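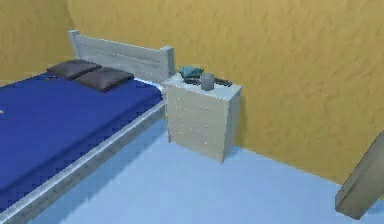 Forty-six coats of limewash and still counting

The owner of Pakero, a small paint workshop outside Cultach, starts talking about lime before the kettle has boiled. She has been making and brushing on limewash for most of her working life, and she still gets excited when a bucket comes out the right colour.

"People ring me up and say they want a yellow bedroom, and then they go very quiet," she says. "They think I'm going to talk them out of it. I'm thrilled! Give me ochre any day of the week. It's the colour of dry paddocks and old biscuit tins, and it's gorgeous by lamplight."

Her own cottage is where she tries everything first. The hallway alone has had 46 coats over the years (she pencils each one on the back of the linen cupboard door), and she reckons the walls are better for it. Limewash goes on thin, like milk, and looks like nothing at all for the first hour. "You stand there at eight in the morning thinking you've wrecked the place. Then you come back after lunch and it's bloomed. I've done it about 1000 times and I still run back in to look."

She learnt the trade at Poon, a heritage plastering yard that has since closed, where she spent her first winter sieving pigment in a tin shed. The foreman there wouldn't let anyone touch a brush until they could mix two batches that matched. "Took me till August. I cried over a grey once, a proper cry, and it was a beautiful grey too."

Matching is still what she's asked about most, and her advice is to mix more than you need and write down everything, including the water. A 65 mm brush does for the corners and something much bigger for the open wall, worked in loose crosses. She likes a bit of cloudiness. "If you want it flat, buy a tin of acrylic, no hard feelings. I love the patches. You lie in bed on a Saturday sleep-in and find a map of Tasmania up near the ceiling."

Her latest project is Ratness, a range of earth colours she has been working up from clays dug around the district. The name came from a misspelt label that she couldn't bring herself to throw out. There's a brown, a rust and a honey-coloured one she favours for north-facing rooms, and she's hoping to have a proper green by January, if the clay from the creek behaves itself.

For beginners she suggests the laundry, or the inside of a wardrobe, and an old pair of goggles, as lime in the eye is no joke. "Dampen the wall first. Damp it again when you think you've done enough. Then put the radio on and have a go, it's such a lovely way to spend a morning."

She'll be running limewash mornings from the shed at Pakero again in autumn. Bring a hat and old boots.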